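ホーム | 地域 | くらし | 文化 | 天気 | お問い合わせ

読了時間:8分

掃除の時間をめぐる静かな戦い ヴリドソープの集合住宅、「掃除機は夜8時まで」に落ち着く

2025年4月22日

ヴリドソープの集合住宅「ザバラ」で、二年越しの懸案だった掃除機の使用時間がようやく決まった。新しい住まいの手引きによれば、掃除機をかけてよいのは朝の8時から夜の8時まで。文面にすれば一行である。この一行にたどりつくまでに、住民から管理会社レリッツに寄せられた意見書は300通に達した。読む側の苦労を思えば、夜の8時以降は意見書も禁止にしてほしかったところだろう。

ザバラは町の北側、川沿いの倉庫跡に建つ中層の建物で、壁は厚いが床は薄いという評判がある。この評判は入居前にはまず耳に入らず、入居した晩に天井から聞こえてくる。上の階で椅子を引けば下の階で会話が止まり、下の階でくしゃみをすれば上の階から「お大事に」と返ってきたという話まである。後者は本紙では確認できなかったが、否定する住民もいなかった。

ことの始まりは二年前の春、掲示板に貼られた一枚の紙だった。「夜遅くの掃除機はご遠慮ください」。署名はない。文面は穏やかで、字もきれいだった。翌朝にはその下に別の紙が貼られていた。「夜遅くとは何時ですか」。これも署名はなく、字は少し大きかった。

三枚目の紙は、夜遅くとは9時のことだと主張した。四枚目は7時だと言い、五枚目は季節によると言った。六枚目には俳句が書いてあった。掲示板はもともと、ごみの収集日と水道の点検を知らせるためのものだったが、その月の水道点検のお知らせは誰の目にも触れることなく俳句の下に埋もれ、点検当日、髪を泡だらけにしたまま廊下に出てくる人が続出した。

レリッツはここで一度、事態の収拾を試みている。配ったのは「音に関するアンケート」で、設問は八つあった。集まった回答を見ると、自分の部屋の音が「まったく気にならない」と答えた世帯がほぼすべてで、隣の部屋の音が「とても気になる」と答えた世帯もほぼすべてだった。同社はこの結果を「たいへん参考になる」として、その後しばらく何もしなかった。

そのあいだにも意見書は増えた。朝派と夜派の対立は、外から見ればどちらもきれい好きの集まりなのだが、中に入るとそうのどかでもない。朝派の言い分は、掃除とは一日の初めにするものであり、夜に塵を動かすのは縁起が悪く、何より眠れない、というもの。夜派の言い分は、朝は仕事に出るのであって、掃除機をかける時間があるならその分寝ていたい、というもの。眠りたいという一点では両派は完全に一致していたのだが、そのことを指摘した意見書は両派から嫌われた。
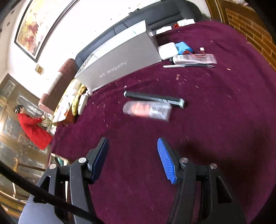

さらに話をややこしくしたのが、敷物の問題である。ザバラの部屋は入居時には板張りで引き渡されるが、足音への苦情を受けて、レリッツは一昨年から厚手の敷物を敷くよう勧めている。素直な住民はこれに従った。足音はたしかに減った。ところが板張りならほうきで済んだものが、敷物となるとそうはいかない。パンくずは毛足のあいだに落ち着き、鉛筆の削りかすは根を張り、猫の毛にいたっては敷物の一部になろうとする。かくして掃除機の出番が増え、足音の苦情が減った分だけ、掃除機の苦情が増えた。

意見書の一通はこの経緯を「静かにするための敷物がうるさい」とまとめており、レリッツの社内で回し読みされたと聞く。別の一通は、敷物を外に干して叩けばよいと提案した。試した世帯があったらしく、翌週には敷物を叩く音についての意見書が届いている。

木工を趣味とする住民からは、休みの日に削りくずが出るのは避けられず、日をまたいで放っておくわけにもいかないので、夜の掃除を認めてほしいという切実な訴えもあった。これに対しては、そもそも夜に木を削らないでほしいという返答が掲示板に貼られた。もっともな話である。木工の住民はそれ以来、作業を昼に移した。昼寝をする住民からの意見書は、いまのところ来ていない。

静音型の掃除機を全戸でそろえてはどうか、という案も出た。地元の家電店フルデックが見積もりを出したことになっていて、実際に出したのだが、一括で買っても割引にならないと分かったあたりから話は進まなくなった。フルデックの担当窓口によれば、静音型と呼ばれるものも音はする。どのくらい静かなのかと問われると、店先で動かしてみせることはできるが、店先はもともとうるさいので参考にはならない、とのことだった。商売としてはどうかと思うが、この騒動を通じてもっとも率直な発言だったと思う。

ほうきに戻ろうという一派も現れた。掲示板の紙によれば、ほうきは静かで、電気も要らず、停電のときも使える。ただしザバラでは過去に停電がほとんどなく、停電のさなかに掃除を思い立った住民の記録もない。ほうき派は冬のあいだに勢いを失い、いまでは玄関先に立てかけたほうきが数本残るばかりである。そのうちの一本には、春になってから傘が掛けられている。

転機は今月の初め、住民の集まりで訪れた。会場は一階の集会室で、開始は夜の7時。掃除機の話に入る前に、自転車置き場の屋根と、集会室の暖房と、集会室の暖房の音についての話があった。暖房を止めて議論するか、つけたまま大声で議論するかで採決が行われ、つけたままに決まった。上の階から苦情が来たのはその少しあとである。

この苦情が効いた。集会室の真上に住む世帯が、要するに静かにしてほしい、いま何時だと思っているのかと階段の上から声をかけ、下から誰かが時計を見て「8時です」と答えた。では8時まででどうか、という声が上がり、そのまま決まった。二年と300通の末の結論が、時計を見た人の返事で決まったことになる。反対は出なかった。寒かった四月の夜のことで、帰りたい人が多かったのかもしれない。

朝の開始を8時としたのは、夜とそろえると覚えやすいからだという。レリッツの説明文には「朝夕の均衡に配慮し」とあるが、集まりの出席者に聞くかぎり、均衡という言葉はその晩一度も出ていない。

新しい手引きは今週から各戸に配られている。総文字数は1,092字。掃除機に関する部分は一行で、残りはほぼ例外の説明にあてられている。割れたガラスの始末は時間を問わない。こぼした小麦粉は問わないが、こぼした砂糖は量による。植木鉢を倒した場合は「常識の範囲で」とある。常識の範囲が住民ごとに違うことはこの二年でよく分かったはずなのだが、レリッツはここだけは言葉を足さなかった。

猫の毛についての規定はない。猫を飼う世帯がこれを「いつでもよい」と読み、飼わない世帯が「いつでもだめ」と読んでいることは、配布から日の浅い現時点ですでに確認されている。

評判はおおむね悪くない。朝派は夜が静かになったと喜び、夜派は、帰宅してから8時までにわずかながら猶予があると喜んでいる。もっとも、その猶予に全員が掃除機をかけるため、夜の7時台のザバラは以前よりはっきりとうるさくなった。川の対岸を散歩していた人が、何かの工場が動きだしたのかと思ったと話している。8時になると音はいっせいにやむ。初めて聞いた日には、建物ごと停電したのかと思ったそうだ。

7時台は夕食の時間にもあたる。夕食をとりながら四方から掃除機の音を聞くのは落ち着かない、という趣旨の意見書が、さっそく一通届いているという。レリッツはこれを301通目とは数えず、新しい綴りの1通目とした。綴りの背には「夕食時」と書かれている。

町のほかの集合住宅もこの決まりに関心を寄せている。川下の一棟からは、手引きを写させてほしいという問い合わせがあった。レリッツは快諾したが、砂糖の量については自分のところで決めてほしいと付け加えた。先方はすでに、大さじで考えるか袋で考えるかで意見が割れているらしい。

なお、発端となった最初の貼り紙を誰が書いたのかは、いまも分かっていない。掲示板の紙は先ごろすべてはがされ、レリッツの事務室に保管されている。俳句だけは住民の希望で掲示板に戻された。季語は掃除機ではなく、春の雨だった。

次の住民の集まりは来月に予定されている。議題は自転車置き場の屋根の続きと、雨の日に屋根が立てる音について。開始時刻は夜の8時から、夕方の5時に改められた。前回は7時開始だったはずだと本紙が問い合わせたところ、レリッツからは、案内状の誤りで8時に来た人がかなりいた、との回答があった。その人たちが集会室の扉を開けたときには、掃除機の件はちょうど決まったあとだったという。

地域の記事一覧 | 前の記事 | 次の記事 | ページの先頭へ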